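社内だより 11月号
読書のページ「外国語で長い小説を読む」
文・ルクサンドラ・シマ(翻訳管理チーム)

先月、私は841ページある小説を読み終わりました。日本語の小説です。読み始めたのは去年の冬でしたから、とても長い時間がかかりました。編集担当の方にその話をしましたら、「では、どうやって読んだのかを書いてください」と言われました。私は読書の専門家ではありませんし、日本語を書くことは読むことよりもっと苦手です。それでも、外国語の本を途中でやめてしまった経験のある方は社内に多いようですので、私のやり方を書いてみます。

題名は、次の読書会の候補に入っているため、ここでは書きません。海辺の町の旅館を三代にわたって経営する家族の話です。最初の章に親戚の名前がたくさん出てきて、しかも同じ人が「おかみ」「姉さん」「千代」「あの人」と、場面によって違う呼び方をされます。私は初めの一週間、千代さんとおかみさんは別の人だと思っていました。二人は仲が悪いのだろう、とまで考えていました。

辞書を引くか、引かないか

外国語の本を読む人に会うと、私はいつも辞書のことを質問します。答えは人によってずいぶん違います。全部引く人もいますし、一冊読み終わるまで辞書を開かない人もいます。

私は以前、全部引く人でした。学生のとき、Godettiの厚いノートに、左に単語、右に意味をきれいに書いていました。そのノートは今も三冊持っています。単語はよく書いてありますが、何の本を読んだのかは思い出せません。一ページを読むのに一時間かかりますと、物語のほうが先に消えてしまいます。

今回は規則を決めました。同じ言葉に三回会うまでは引かない、という規則です。一回目は通りすぎます。二回目は鉛筆で薄く線を引きます。三回目に会ったら、その言葉は作者が好きな言葉か、この話に必要な言葉ですので、辞書を引きます。

この規則で最初に引いた言葉は「帳場」でした。旅館でお金の計算をしたり、お客さまの名前を書いたりする場所のことだそうです。三回目に会うまで、私は布で囲まれた小さい寝室のようなものを想像していました。祖父がいつも夜中まで帳場にいるので、体の弱い人なのだと思って心配していたのです。意味がわかった後で前のページに戻って読みますと、祖父は急に元気な人になりました。

困るのは、動詞の後ろに別の動詞がつく言葉です。「言いよどむ」「見すごす」「聞きとがめる」などです。前半だけがわかると、全部わかった気持ちになります。「聞きとがめる」を、私はずっと「よく聞く」という意味で読んでいました。母親が娘の話を聞きとがめる場面を、やさしい場面だと思って読んだのですから、その後で娘が家を出ていったときには本当に驚きました。動詞が二つ並んでいるときだけは、今は一回目でも引くようにしています。

方言について

もう一つ難しかったのは、方言です。会話の半分くらいは、その土地の言葉で書いてあります。教科書で習った文法では、どこで言葉を切ればよいのかもわかりません。

同じチームのジャガディーシュ・パニッカーさんに相談しましたら、声に出して読むことをすすめられました。パニッカーさんは子どものころから家と学校と市場で違う言葉を使って育ったそうで、知らない方言にあまり驚きません。「目で見るとわからないけれど、耳で聞くと隣の言葉に似ています」と教えてくれました。

それで台所で声に出して読んでみました。私の発音が正しい方言になっているはずはありません。それでも、怒っているのか、甘えているのか、冗談なのかは、少しわかるようになりました。長い文の最後に小さい「の」や「え」がつくと、声が自然にやわらかくなります。文法の名前は今も知りません。

火曜日の夜、夫が帰ってきたとき、私はちょうど祖母の台詞を大きい声で読んでいました。「誰に怒られているのかと思った」と言われました。祖母が魚屋を叱る、十一章のよい場面です。
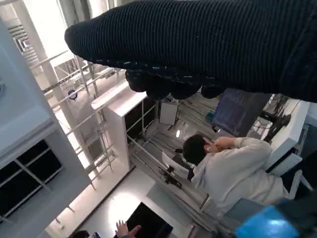

途中でやめたくなったとき

161ページで、私は一度やめました。理由は単純で、その辺りから旅館の改築の話が長く続くからです。柱、梁、瓦、樋。漢字は辞書で調べられますが、調べても、その物を見たことがなければ頭の中に何も出てきません。二週間、本は鞄の中に入ったままでした。鞄が重かっただけです。

再び読み始めたのは、旅行のおかげです。週末にDrunemskaという古い宿に泊まりました。宿のご主人が親切な方で、玄関の上の太い木を指さして、これは何ですかと私が聞きますと、「はりですよ」と答えてくださいました。小説の中で祖父が毎年みがかせていた、あの梁です。私は部屋に戻って、改築の章を初めから読み直しました。屋根の雨水が樋を通って、どこへ落ちるのか。作者がなぜそれを二ページも書いたのか。宿の軒の下に立ってみた後では、長いとは思いませんでした。

もちろん、本を一冊読むために、毎回旅行に行くことはできません。普段は写真の多い本を図書館で借りるだけでも助かります。私は「日本の民家」という題の子ども向けの図鑑を借りました。貸出のとき、係の方に「お子さんは何年生ですか」と聞かれましたので、「私が読みます」と答えました。

飛ばしてもよいか

読書会でよく出る質問です。私は、飛ばしてもよいと思います。ただし、飛ばしたところには付箋を貼ります。私の本には黄色い付箋が11枚ついています。大部分は、旅館組合の会議の場面です。寄付金の割合をめぐって男の人たちが長く争います。

付箋を貼っておきますと、安心して先へ進めます。後で戻ってもよいし、戻らなくてもよいのです。最後まで読んでから、私はそのうちの四か所に戻りました。一つの会議では、若いころの父が一言も話さずにずっと湯のみを回しています。最初はつまらないと思って飛ばしましたが、最後の章でまた同じ湯のみが出てくるのです。残りの七か所には、まだ戻っていません。

翻訳と並べて読むこと

この小説には英語の翻訳もあります。使うかどうか、とても迷いました。結局、各章を日本語で読み終わった後にだけ、翻訳の同じ章の最初と最後を確かめることにしました。筋を大きくまちがえていないかどうかを見るためです。

まちがいは何度もありました。いちばん大きいのは、叔父が亡くなったことに気がつかないまま三章も読んだことです。日本語では「叔父はもう戻らなかった」とだけ書いてありましたので、私は叔父が都会で楽しく暮らしているのだと思いました。後の章で家族が叔父の好物を仏壇に置く場面がありまして、留守の人の分も用意するのは美しい習慣だと感心していました。翻訳では、はっきり「died」と書いてありました。親切な翻訳ですが、私は日本語の書き方のほうが好きです。わかったときに、三章の分をまとめて悲しくなりました。

翻訳の仕事をしている者としては、翻訳者の苦労もよく見えます。「おかみ」と「千代」の呼び分けは、英語ではほとんどなくなっています。その代わり、誰が話しているのかは迷いません。どちらがよいのか、チームの昼休みに話しましたが、意見は一つになりませんでした。パニッカーさんは、名前の一覧表を本の最初につければよいという意見です。私は一覧表があると先にそこを読んでしまい、誰と誰が結婚するかがわかってしまうので、反対しました。

読む場所と時間

私は家よりも外でよく読めます。朝、会社に来る前に、駅の向こうの喫茶店Yehで30分読みます。コーヒーは小さいほうを頼みます。大きいほうを頼むと、飲み終わるまで読みたくなって、遅刻しそうになるからです。帰りの電車では読みません。疲れているときに読みますと、同じ行を三回読んで、三回とも違う意味になります。

紙の本か電子書籍かという質問もいただきました。電子書籍は言葉を指で押すだけで意味が出ますので、便利です。私の場合は便利すぎて、また全部引く人に戻ってしまいます。紙の本は厚くて、仰向けに寝て読むと腕が痛くなりますが、残りの厚さを横から見ることができます。右手のほうが厚くなった日には、少しうれしくて母に電話をしました。母は日本語が読めませんので、「それは良い本なの」とだけ聞きました。

次の読書会のお知らせ

次の会は、火曜日の午後6時からです。課題の本は、Flarkeckから出ている短編集です。全部で131ページですから、初めて参加する方にも読みやすいと思います。日本語で読んでも、翻訳で読んでも、途中まででもかまいません。途中までの方には、結末を先に話してもよいかどうか、会の始めにおたずねします。

会では、気に入った一文を一人一つずつ、声に出して読みます。前回は、全員が違う文を選んできました。日本語の発音が心配な方は、私が最初に読みますので、安心してください。

参加を希望される方は、シマまたはパニッカーまでお知らせください。お菓子は各自で好きなものをお持ちください。前回のように、全員がせんべいを持ってくると、朗読があまり聞こえません。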